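Site visit: folding work and automation at Tokier, Berovbridge

Laundry section visit, Monday, early shift
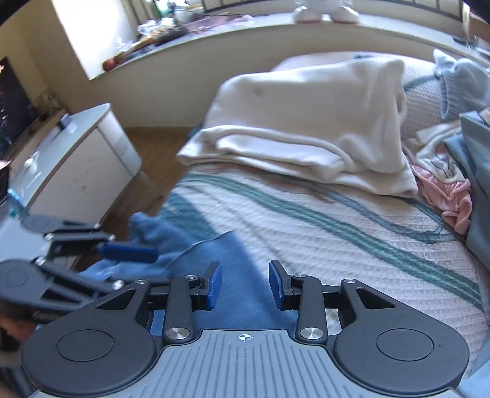
Hand-held grippers at a bed with laundry. The fleece cloth behind the open jaws is folded; the blue garment in front is still spread out.

Tokier runs a wash-and-fold service from a single-story building on the east side of Berovbridge. It takes in household laundry by the bag, washes and dries it on site, folds it and sends it back the next day. There is some flat linen from guesthouses, but most of the volume is private clothing, bedding and towels. The company employs 26 people in the laundry section. Our group was there to look at two things: the folding cell that went into service last December, and the recording work that supplies it with data.

The host for the visit was Joni Keskinen, production lead, who started at the site as a presser. The tour followed the direction of the goods, from receiving to dispatch, and finished with a session in the break room where we could ask questions of the folding staff without the production office present. That last part was requested by us in advance and Tokier agreed to it.

Receiving and washing

Bags arrive through the north door and are weighed, tagged and emptied onto a sorting belt. Sorting is manual. Two people stand at the belt and check pockets, pull out items that need separate treatment and split the rest by color and fabric. A tag reader assigns each customer lot to a net bag, and the lot stays in that net through the washers and dryers. The washers load from a rail, a system that predates everything else described in this report. Lifting of wet loads by hand ended when the rail was installed.

The dryers discharge into wheeled bins. The bins are pushed to the folding area by hand, a distance of one aisle. A conveyor was quoted for this and turned down on floor space.

Folding

The folding area has nine manual tables and one automated cell. The cell was built by Dimus, a small integrator with an office in the same town, and has two arms mounted above a padded table. Each arm ends in a two-finger gripper with soft pads on the inner faces. An operator places an item on the table from the bin, the cell spreads it, folds it and pushes it to an outfeed shelf. A second operator collects folded items and rebuilds the customer lot.

The cell is assigned towels, pillowcases, fleece blankets and plain T-shirts. Dimus gives the output as almost 300 items per shift, and the counter on the panel was consistent with that at the time we saw it. A trained person at a manual table is well above this figure on the same items. Tokier does not dispute the comparison. The cell is run on the long, repetitive lots, and the tables take the mixed ones.

Items the cell does not attempt include anything with gathered waistbands or cuffs, baby clothing, fitted sheets and garments with loose straps. Elastic is the main difficulty. A gathered edge pulls the fabric back after the fold has been made and the item has to be held down while the second fold is placed. People do this with a forearm or the heel of the hand without thinking about it. The arms have no equivalent surface to use, and the current method, in which one gripper holds while the other folds, fails often enough that these items are routed to the tables.

We watched the cell for a quarter of an hour. It stopped twice. The first stop was a T-shirt picked up by two layers when one was wanted; the operator reached in after the light went green, shook the shirt out and restarted. The second was a towel with its care label caught in the jaw. Both stops were cleared in under a minute. Stops are logged by pressing one of five buttons on the panel, and the log goes to Dimus at the end of the shift.

Recording work

The folding behavior of the cell is trained from demonstrations by people. The demonstrator holds a gripper in each hand and does the job with the fingers of the tool in place of their own. The hand-held grippers have the same jaw type as those on the arms, so that what is recorded can be carried out by the arms with the same contact points. A camera on the tool looks forward between the fingers.

Part of this is done at a folding table, and part in ordinary bedrooms, with clothes heaped on a bed in daylight. Dimus wants both. Recordings made only at the table produced a system that did well on the pale table surface and lost the edge of a garment as soon as the background had a pattern or a shadow fell across it. Patterned bedding is now used on purpose. So are mixed heaps, with several garments overlapping.

The first training set contained 1,987 recorded folds. Every one is checked by a person before use, and folds with a dropped item or a visible hesitation are marked separately. These are kept, as the system also has to learn to pick up a corner it has missed.

Members of our group were given the grippers to try on a hand towel. Points noted:

The fingers close by a trigger, and grip force is hard to judge for the first several attempts.
The wrist is held straighter than in normal folding.
Smoothing a fabric flat is awkward with the jaws open and works better with them closed, using the side of the fingers.
The tools feel light when picked up. After ten minutes they do not.
Turning over the corner of a thick item takes both grippers. With bare hands most of us would use one.

What has changed for the staff

Six people from the folding area are trained as demonstrators. Demonstration is scheduled in blocks of forty minutes, with a maximum of two blocks per shift, and counts as a separate task with its own hourly supplement. The limit on blocks came from the staff side after the first month, when several people reported sore forearms. Tokier had planned on full half shifts.

Headcount in the laundry section is unchanged since the cell went in. Two folding positions left vacant by retirement were filled, one as a folder and one as a cell operator. Keskinen was careful to limit this statement to the present year. There is no agreement covering what happens if a second cell is bought, and the works representative raised this in the break room as the main open item.

The content of the manual work has shifted. With plain towels and pillowcases going to the cell, the tables receive a higher share of difficult items. Folders described this in different ways. One considered it an improvement, as towels are heavy and dull. Another pointed out that towels were what she used to recover on between complicated lots, and that the same hourly target is harder to reach without them. The target was lowered in spring by a small amount. The folders we talked to regard the adjustment as too small, and the production office is reviewing table times again.

Operators at the cell have less arm movement over the shift and more standing in one place. A tall stool has been provided. It was not in use when we passed, and we were told that the loading height suits a standing person better. Noise at the cell is low next to the dryers.

On camera use, the rule is that recordings are made only in demonstration blocks and that there are no cameras over the manual tables. Recordings carry a session number without a name. The demonstrators can have a session deleted up to one week after it was made. One has used this option.

Costs

Tokier did not provide the purchase price. Dimus supplies the cell under a service contract that includes software changes and spare finger pads. The pads wear at the tip and are changed every few weeks by the operator with a hex key. On current output the cell does not pay for itself on labor alone, according to Keskinen, and the decision was based on difficulty in hiring for the evening shift, where it runs with one operator covering both infeed and outfeed.

Open points after the visit

We have asked Tokier for the stop log for one full month, sorted by button, and for the table times before and after the target was changed. We have also asked Dimus whether the gathered-edge garments are planned for the next training set, and if so how many demonstration blocks that would require from the same six people.

Tokier has offered a second visit on the evening shift. Safety shoes are required beyond the receiving door, and the site has loan pairs in most sizes.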